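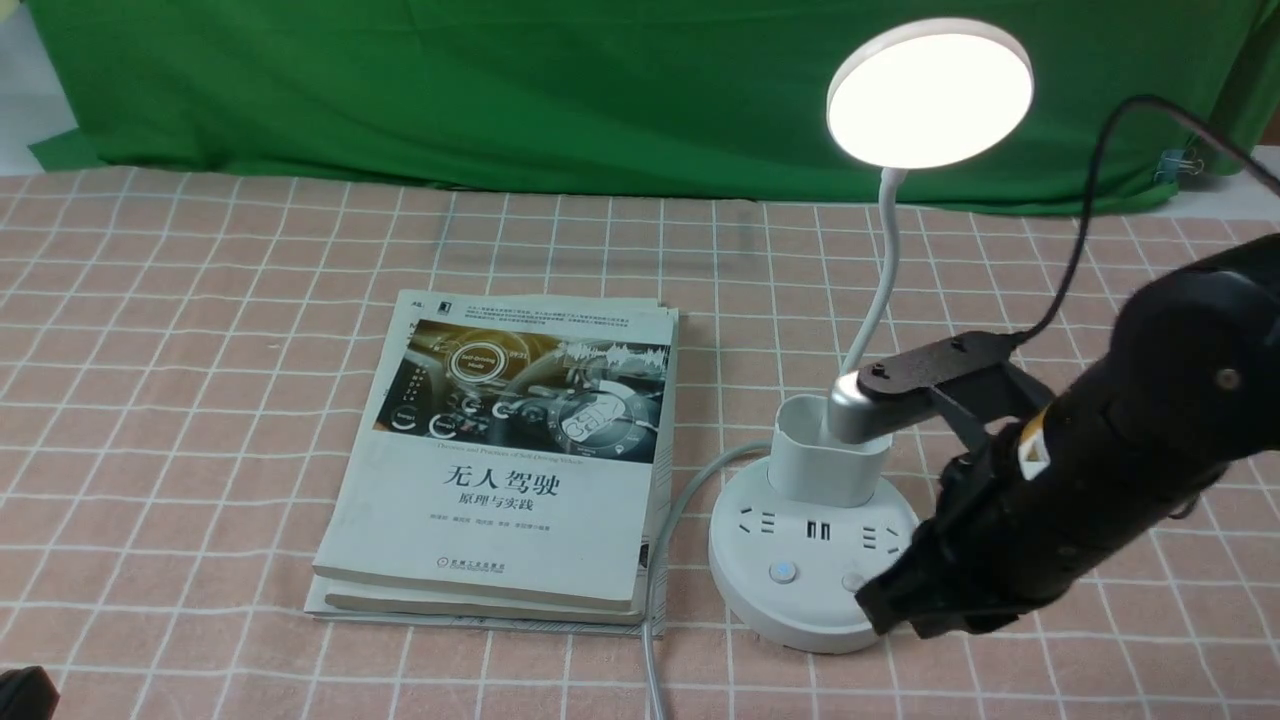
Braulio Nava asked me last week why we still pay people to sit and guide an arm by hand when there must be plenty of video out there already, and could the thing not just watch that. He put it more politely, but I have been hearing the same question since July, so let me start there and get to the slides after.

(Slide 1, leave it up while people find their seats)

Good morning, everybody, and thank you for coming all this way out to Narncombe. I know the parking is a trial.

So, Braulio's question. Video of people doing things is lovely to have, and we do use some. What it doesn't give you is the arm's own side of the story – where each joint was, what the gripper was told to do, how far along it was when the person changed their mind. When one of our folks guides the arm, we save all of that together with the camera view, and one complete go at a task is what I'll be calling an example for the rest of the hour. Please stop me if I slip and say "episode," because I will.

The task on the slide is the desk lamp. It's a lamp with a power strip for a base, the bendy-neck kind, and you can see the gripper right up against it, with the lamp lit and a couple of books off to the left. The top book is about self-driving vehicles, for those of you who read Chinese or have sharp eyes for the small English line.

(Pause here, let them look)

I picked a lamp to talk about because it's such a nice awkward thing. It has a neck that bends, a cord that goes wherever it pleases, and small buttons. If you have ever fumbled for a lamp switch in a hotel room, you know what we're asking.

(Slide 2, the numbers)

For the Dovadness set we kept 139 examples and threw out 40. People always want to hear about the 139, and I always want to talk about the 40! Most of them went because the person guiding had stopped to think, halfway there, for a good long while. A learner will copy that. We trained on an early batch with the pauses left in, and the arm would come up to the lamp and just hang there, like somebody who has walked into the kitchen and forgotten what for.

(Wait for the laugh. If none, move on.)

We had 4 people guiding, and I'm glad it was more than one. Everybody has their own way of coming at a button. At Whitcombe they used a single very skilled person, and the results were smooth as butter until someone moved the lamp a hand's width over.

(Slide 3, what we change between goes)

Move the lamp. Turn it. Shift the books, or swap them. Bend the neck a different way. Write down what you changed, in the same words every time – I can't tell you how many evenings I lost to "left a bit."

(Slide 4, Cilska. Skip if past the half hour)

Cilska is our tool for labeling the examples afterward, and I have a short clip of it. Check the sound before you press play. Questions after the clip, and the handout is by the door.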